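How to Start Buying Silver in Small Amounts (step by step)

Posted by Genji Kudo, 1 August 2018

Short guide, typed fast. I get the same emails every week so this is the page I'm going to point people to. Physical silver only. No mining stocks, no futures, no funds. If you want those there are better pages.

What you need before you start

A fixed amount of money you can leave alone for years. A bank account. A place to keep the stuff. A notebook or a spreadsheet. That's it.

Don't buy with a credit card. Most dealers add a card fee, and if you carry the balance the interest eats you alive.

Step 1. Set the monthly number

Pick a number and stick to it. Mine was $200 a month when I started. Then $300 after the car was paid off. If 200 is too much, save it up and buy every second month. Smaller orders get killed by shipping.

Emergency cash comes first. Silver is slow to sell at a fair price, and you don't want to be selling the week the furnace dies.

Step 2. Learn spot and premium

Spot = the price you see quoted everywhere. You will not pay spot. You pay spot plus a premium, and the premium is where beginers lose money.

How to work it out:

Take the full price at checkout, shipping included. Divide by the number of troy ounces. Subtract spot. What's left is your real premium per ounce. Write it down every time.

A troy ounce is heavier than a kitchen ounce. 31.1 grams against 28.35. If somebody sells you silver off a kitchen scale in kitchen ounces at a troy price, walk.

Step 3. Pick a form

Rounds. Privately made, no face value. Usually the cheapest way into one ounce pieces.

Government coins. Higher premium going in, easier to sell later, and you normally get some of that premium back.

Bars. Ten ounce is the sweet spot for me. Hundred ounce bars are cheap per ounce but you can't sell half of one.

Old circulated coins, what people call junk silver. Good in small pieces. Check the year and the silver content before you pay, not all old coins have any.

Stay out of colored coins, "limited edition" sets, anything in a velvet box. You're paying for the box.

Step 4. Compare three sellers

Always three, same product, same hour. I use Stonholm for rounds, Ruvitz for bars, and the local counter at Owusu when I want to pay cash and walk out with it. Stonholm ships free over a certain order size, check the page, they keep moving it. Ruvitz is slow in February for some reason, every year.

Look for three things on the seller's site. A real street address. A posted buyback price. A phone number that somebody picks up. Call it. No buyback price posted, skip them.

Step 5. Place the order

Most dealers lock the price when you hit confirm. If you then cancel because spot dropped, they can charge you the difference. Read that bit of the terms once, so you know.

Bank transfer or check gets the lower price. Check takes longer to clear. Save the confirmation as a file, don't trust the email to be there in ten years.

Step 6. Check it when it arrives

Open the package the same day. Match the invoice line by line. Then:

Weigh each piece on a gram scale. A one ounce round should be 31.1 grams, a hair over is fine.
Measure width and thickness with calipers and compare with the maker's published size. Right weight but too thick = wrong metal.
Try a magnet. Silver doesn't stick. Passing the magnet test proves very little on its own, plenty of fake metals don't stick either.
Leave sealed tubes sealed unless something looks off.

Problem? Email the dealer right away with the invoice number and the weights. Don't wait a week.

Step 7. Log it

One line per purchase. Date, seller, item, ounces, total paid, premium per ounce. My own log is at 296 ounces now and the average cost is the only number in it I look at much. You'll want all of it at tax time when you sell. Rules vary, so ask a tax person who has handled metals before.

Step 8. Store it

Dry and out of sight. Silver tarnishes. Tarnish doesn't change the melt value but buyers of nicer coins care. Plastic tubes or capsules, and a silica pack in the box, changed every few months. No PVC flips, they leave green goo on the coins over time.

Home safe: bolt it down. Bank box: usually not insured by the bank, so ask your own insurer what a rider costs. Ordinary homeowner policies often put a low cap on bullion. Private vault: I looked at Madudar, decent setup, but the minimum fee made no sense for me under a few thousand dollars of metal.

And don't tell people. Really.

Step 9. Know how you'll sell

Get a buyback quote on what you own once a year, even if you're not selling. Takes 25 minutes and you find out which pieces dealers want and which ones they shrug at. Adjust what you buy next year.

Thats the whole routine. Gold version of this page is coming when I get the time, most of the steps carry over but the fakes are better.

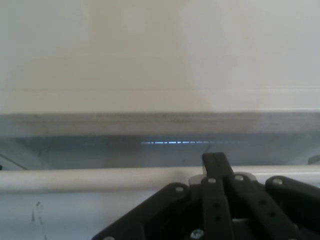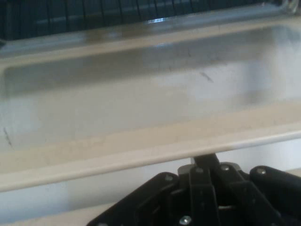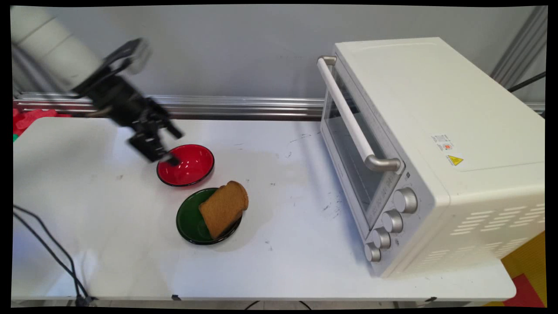

Pale panel and gray edge; cream-white tray; red and green bowls with toast (last photo).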